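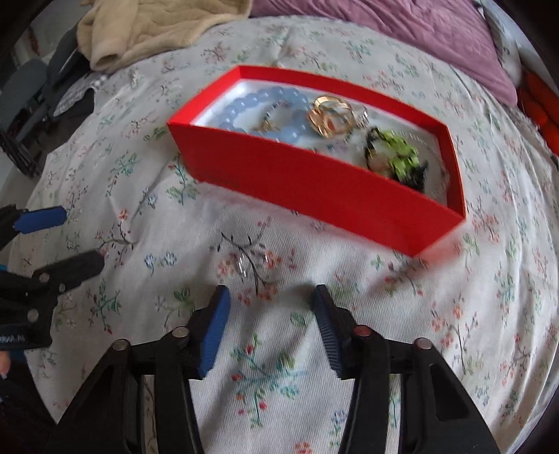 Figure 4. Wrist view from the jewelry sorting subset. Two hand-held grippers at an open red box on a printed bedsheet.

4.2 Perception of small, reflective items

The jewelry sorting subset was the most difficult part of the household corpus for the perception module. Objects are small compared with the gripper jaws, several of them reflect light strongly, and many touch or overlap. In Figure 4, gold rings lie stacked toward the back wall of the box, and a small gold-colored charm sits inside the loop of a beaded bracelet. A segmentation model trained only on kitchen and desk items tends to merge such groups into one region. The planner then receives a single grasp target where several are needed.

The subset contains 2,184 demonstrations recorded with paired hand-held grippers. Each demonstration was resampled to a fixed rate and cut to a maximum length of 60 seconds. Wrist images were kept in their original wide-angle form. Early tests by Mugo and Ogola compared this choice with a rectified version of the same images. Rectification straightened the edges of beds and tables, but it also stretched the regions near the image border, where the second gripper often enters the view. The policy trained on rectified images lost track of the second gripper more often, and the wide-angle form was retained for all later work.

Search this site Enter keywords

The background presents a separate problem. Printed fabric produces many small, high-contrast shapes that are close in size to the target items. The sheet in Figure 4 carries floral sprigs in pink, red, blue and green, and one of them, with small red berries, falls directly between the open jaws. A small translucent loop also lies on the sheet below the box. The first version of the detector, which scored each image on its own, often gave printed berries a higher score than clear or pale objects of this type.

Two changes were made in the Briren perception package to address this. The first was a short temporal filter. A candidate is passed to the planner only if its position agrees with camera motion across a window of 90 images and if its outline shifts against the fabric when the viewpoint changes. Printed shapes fail the second test, as they remain fixed to the cloth. Very thin items lying flat may also fail it, and these are sent to a second check with a lower threshold. The second change was a container prior. When an open box, tray or dish is detected, its inner region is processed at a higher resolution than the rest of the image.

The container prior depends on a reliable estimate of the box outline. Motion blur weakens this estimate. The near wall of the box in Figure 4 is slightly blurred at its lower right corner, as is the green and black object in the right portion of the lining. For images of this kind, the outline is carried forward from the last sharp view and updated with the tracked pose of the gripper. Tuhumury found that a simple sharpness score was enough to decide when to carry the outline forward, and a learned score gave no clear benefit.

4.3 Two-arm planning near a shared container

The planner assigns a keep-out volume to each gripper and treats the container walls as soft limits. Fixed volumes proved too cautious – both arms would wait outside the box until the planner timed out. In the Altham planner the volume is instead scaled by the opening of the jaws, so that a gripper with closed jaws may approach closer to its partner. Priority is given to the arm whose target is nearest a wall, and the other arm holds its last safe pose until the first has cleared the rim.

Training used 3,000 policy updates for each task variant, with the perception weights frozen. The remaining errors were mostly grasps in which two overlapping rings were lifted together. Makori and Jireš are preparing a separate study of this case, using jaw width at closure as an additional input to the policy.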